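4.2 布物の折り畳み:手首カメラによる把持判定

家事作業のうち、布の折り畳みは本評価で最も成績が悪かった。以下、条件と結果。
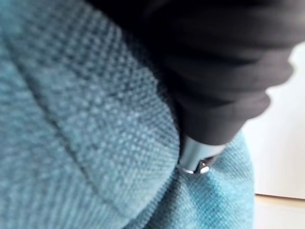 把持点の選び方がまず問題になる。布は押せば逃げるし、重なった層のどちらをつまんだのかが外からは判りにくい。俯瞰カメラだけでは、指先が布に潜った時点で手掛かりがほぼ消える。そこで本研究では手首側の近接画像を併用し、上層のみ・両層・空振りの三状態を推定した。推定器はKevora(Sartoriらの実装を改変)。学習には500試行分の記録を使用。評価は別に192試行。

図4 把持時の手首カメラ画像。青緑色の編み地。黒い指の先端の金属部が、折れ返った布と下の層のあいだに入っている。

図4のような近さになると、編み目の並びが層を見分ける助けになる。折り目の両側で目の向きが曲がり、詰まる。一方、下の層はピントが甘く、粒の明暗しか残らない。この差を特徴量として使えないかと考えたが、照明の向きが変わるとすぐ崩れた。右からの光で調整した閾値は、左からの光ではほとんど役に立たない。閾値の自動調整も試したものの、改善はわずか。

失敗の内訳。最も多かったのは両層の同時把持で、畳む途中で下の層まで引きずってしまう。次が滑り。指の押し込みを深くすれば滑りは減るが、今度は両層をつかむ。このトレードオフは、Estierの薄手の布ではさらにきつくなる。厚手のタオル地ではだいぶ楽だったが、端が丸まっていると結局同じ失敗をする。空振りは192試行中17回にとどまり、検出も容易だったので、ここではこれ以上扱わない。

所要時間も実用には遠い。一枚を畳み終えるまでの中央値は280秒で、再把持がその大半を占めた。人なら数秒で済む作業である。Ghoneimの作業台で行った部品の箱詰め(4.1節)では人との差がここまで開かなかったことを考えると、硬い物と柔らかい物とのあいだの溝はまだ深いと言わざる得ない。

なお、Jarnesstead側の試験室で行った追試では、指先の速度を落とすと両層把持が減る傾向がみられた。ただし試行数が少なく、有意差の検定は行なっていない。布の種類も揃っていない。速度を落とせば当然、所要時間はさらに延びる。

現時点での判断としては、洗濯物を人手なしで任せられる段階にはない。条件を絞れば(単色、厚手、端が平ら)補助的な使い方は可能かもしれない。触覚センサとの併用については次節でで述べる。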